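I had one question for the owner of what may be the most crowded desk in the Medunlow building, and it was whether all those cables bother her. "Every single day," she said, and then she laughed and moved her coffee so I could sit down.

She's been at this spot since December, when her team moved over from the old Marchand office. The desk is white, which she'd never have picked herself. "It shows every crumb! I wanted the gray one, but the gray one had a wobble." The big black wrist rest was the first thing she unpacked — she had a sore arm for most of last winter and swears by it.

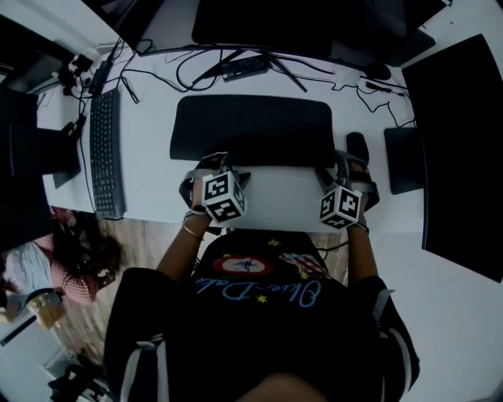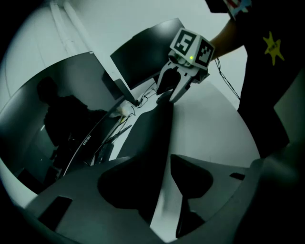

At the desk, both times in a black T-shirt.

I asked about the keyboard, because I can't stand mine being anywhere but right in front of me. She shoves hers off to the left and turns it lengthwise whenever she needs her hands free. "I only type for maybe half the day. The rest of the time it's in my way, so off it goes." The mouse stays on the right, always.

Then we got onto the cables (I couldn't help myself). She bought a bag of 100 ties from Bremero and has used 6. "I do one corner, then somebody needs to plug something in and I have to cut it all open again." Her plan is to run everything down the back edge and label both ends, and she's already got the labels. They're in a drawer. She thinks.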